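Ticket 1445 – Archive search drops stories filed under older place names
Product: Prisance newsroom archive
Opened by: Plindereck foreign desk
Handled by: Nghĩa Giáp, Kravets support
Status: open, workaround in place

Message from the desk

Hello again, and sorry to come back so soon after the last one. We are putting together a long background piece on border crossings and arrests, the sort where you need every court report and every wire story going back years, and the archive search is leaving things out. If I search for the name of a border town as we spell it now, I get 40 stories. If I search for the spelling we used before the style guide changed, I get a different lot altogether, and the two never appear together. They used to, I'm quite sure of it, before the June update.

It matters more than it might sound. Our lawyer wants to see everything we have printed about the people named in the piece, and I can't very well hand her half of it. I have tried a different browser, logging out and in again, and asking a colleague in the Liststead office to run the same search from her desk. She gets just what I get.
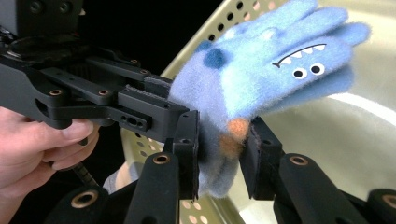
One more thing while I'm here. The date filter seems to behave itself, and so does the byline search. It's only place names, as far as I can tell, and mostly the ones that have been put into our alphabet from another one, where there might be an h or a double letter depending on who was subbing that night.

Reply from Nghĩa Giáp

Thank you for such a thorough note, it saved me a good deal of poking about. I ran both searches on our test copy and saw the same split. The archive keeps a list of place names that ought to be treated as the same place – we call it the alias list – and I compared yours with the copy from before the update. The old list had 2244 entries. The new one has the same number, so nothing has been lost, but the search isn't reading it for anything tagged as world news. UK stories are fine.

I've rebuilt the index for one section to see whether that would wake it up. It didn't, I'm afraid.
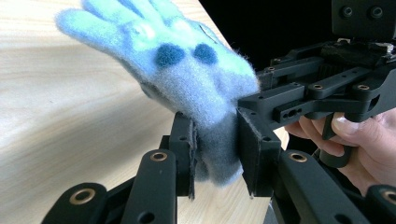
What does work for now is typing both spellings with a capital OR between them, and putting each in double quotes if it is more than one word. Could you try that with your border town and let me know what comes up? Please leave the section box set to All, or it will quietly go back to ignoring the second name.

Message from the desk

That has done it, thank you! Both sets come up together, and there's a court report in there I had completely forgotten we ran. I've sent the list to our lawyer, who was very nice about the wait. It is a bit of a faff to type for every town, and some of the younger reporters won't know the old spellings at all, so please don't close this on my account.

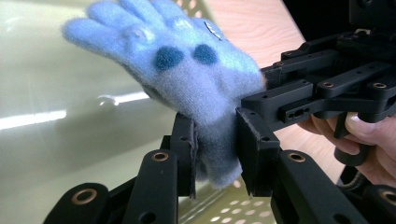
Light blue fuzzy glove, with two dark teal spots on the back

Reply from Nghĩa Giáp

I wouldn't dream of closing it. The fault has gone to our search people with your examples and my notes, and I've asked them to look at the section tags first. I'll write here when there is a fix on the test copy, and I'd be glad if you and your Liststead colleague would both try it before it goes live.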